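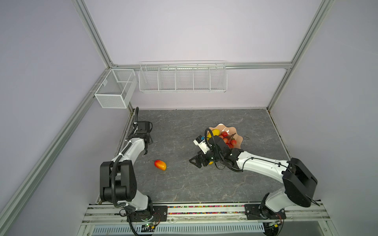
Months of inventory

Months of inventory, also called months of supply, is a measure used in real estate to show how long it would take to sell every home now on the market if sales kept up at their present pace and no new listings were added. It is found by dividing the number of active listings by the number of homes sold in a month. A town with 78 homes for sale and 24 sales a month has 3.25 months of inventory. The beauty of the figure is that anyone can work it out with a pencil, and it says a surprising amount about who holds the stronger hand at the kitchen table!

Reading the number

A low figure points to a seller's market, in which homes go quickly and offers tend to come in close to the asking price or above it. A high figure points to a buyer's market. The lines between the two differ from one region to the next, and local agents often have strong feelings about where they fall.

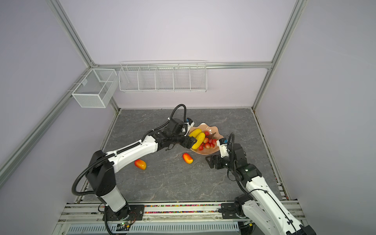
Left arm with its gripper closed on a yellow fruit.

The figure is closely related to the absorption rate, which is simply the same fraction turned upside down and usually given as a percentage. If 100 homes are listed and 24 sell in a month, the absorption rate is 24 percent. Some local reports print both, and readers who follow them side by side quickly get a feel for how the two move against each other.

Seasonal effects

Sales in many colder places slow in November and pick up again in spring, so a single month can mislead. A common remedy is to use the average of the last 3 months of sales. The Gomdale listing bulletin does this, and its chart -- a wonderfully plain thing, one line on a grid -- is still the first page many people in the town turn to. Its neighbor Dridgate publishes the raw monthly figure, which jumps around a good deal more.

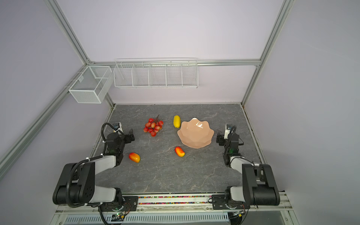

Catherine Hepburn has argued that even the averaged figure hides too much, that condos and detached houses should never share one number, and that a buyer looking at both is better served by two short tables than by one handsome chart.

Splitting the figure by type of home is now fairly common, and splitting it by price is even more revealing. In the Gunn district of Dridgate, small starter homes can be scarce while large houses sit for a whole season, and one combined number would show a calm, balanced market where none exists.

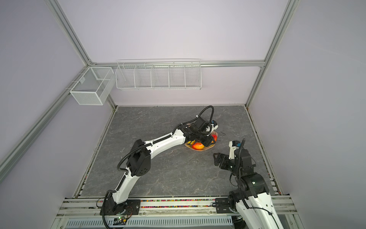
The same care is needed with very small areas. In a village like Flillberg, where a month may pass with no sales at all, the division can't be done, and a full year of sales has to stand in for the monthly count.

See also: Absorption rate; Days on market; Listing price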